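Section 3. Running the table demonstration on an open day

This section covers the visitor demonstration with the Surkard two-arm unit. Complete the Hilby start-up check first.

3.1 Setting the table

1. Lock the table in position and spread the cloth. Smooth out large folds.
2. Place the laptop in the middle, open, with the keyboard toward the robot.
3. Put the small items around it. Leave space for the fingers next to each one.
4. Keep the stop button within reach of the operator.

Note: Light packages slide easily on cloth. Start with one that lies flat.

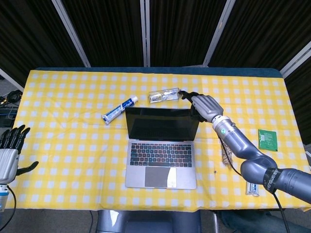 Figure 28. Right hand at the clear package behind the laptop.

3.2 Running a reach

1. Ask visitors to stand behind the floor line.
2. Select program 525 and choose the right arm.
3. Set the speed to 33 percent. Do not go higher with visitors present.
4. Press Start and watch the elbow as well as the hand - the arm passes over the laptop on its way to the far side.
5. When the run ends, wait for the Ready message before you move anything on the table.

CAUTION: Check that cables can move freely before each run. If one pulls tight, press Stop.

CAUTION: Do not let visitors hand items to the robot.

3.3 Between groups

Return both arms to the rest position and put the items back in their places. Write any stops in the Bondska log with the program number.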